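Search this site Go

Our open day at Skistik, Wurndale
03/04/2020
By the Bonsu & Derkach travel page

I'd been wanting to get out to Wurndale for ages, and the Skistik open day was the perfect excuse! We took the number 16 bus, got off one stop too soon and walked the rest past the old mill (lovely walk, muddy shoes). Doors opened at ten and there was already a line.

The first hall is all storage – canisters, jars, tins, lids in every size you could want. There were 31 kinds of lid on one wall, each with a little card, and I read far too many of them. The tour runs 40 minutes but ours went long, as people kept asking about lids that stick. I was one of those people.

Upstairs are the small work areas, and I loved these. I'm a sucker for a bright color in a kitchen, so the big yellow box won me over right away, with two canisters up on top and their whitish lids and orangey labels. Yellow against light brown wood grain is such a cheerful mix. I want it at home!
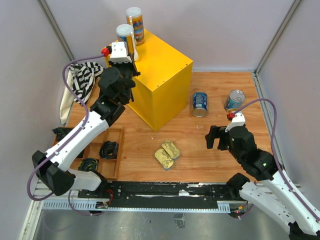 Getting there and eating

Entry was $4 and kids got in free. The cafe does a very good pea soup and closes at two, so eat first. Parking is tight – take the bus if you can. The next open day is in June and I've already put it on the calendar.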